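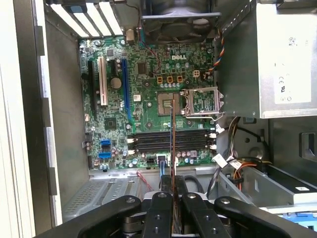
Can robots do the chores yet?

Ask someone what they would like a robot to do and they will probably say the washing up. After that comes tidying bedrooms. So why is there no robot in most kitchens, picking socks up off the floor?

Some machines already help. A dishwasher is a machine that does one chore very well. So is a robot vacuum cleaner. But each of them does a single job, and a person still has to load the plates or move the chairs.

Jobs for hands

Your hands are very good at their work. You can pick up an egg without breaking it, then open a stiff jar. Many robots have a gripper instead, with two fingers that squeeze together. It can hold things tightly, but it is hard for it to feel how tightly.

Thin things are difficult. So are floppy things, such as towels and cables. A towel has a different shape every time you drop it, and the robot has to work out where the corners are.

What about repair shops?

Taking a computer apart sounds like a good job for a robot. The parts are stiff and each one has its own place on the main board, which is called the motherboard. Memory goes in long, narrow slots. The processor sits in a square socket with tiny pins, and a metal frame folds down over it. Bend the pins and the computer may not start.

A person learns to do this in an afternoon. A robot may need to be shown the same move 200 times – and then it meets a different computer, where the slots run the other way.

So, yes or no?

In factories, yes, for some jobs. Robots there weld cars and stack boxes all day, because each box arrives in the same spot.

At home, not quite. Some robots can fold a shirt or wipe a table, but they are often slow and they make mistakes. For now, you will have to pick up your own socks.

Words to know

Gripper: the part of a robot that holds things.
Socket: a place where another part fits in.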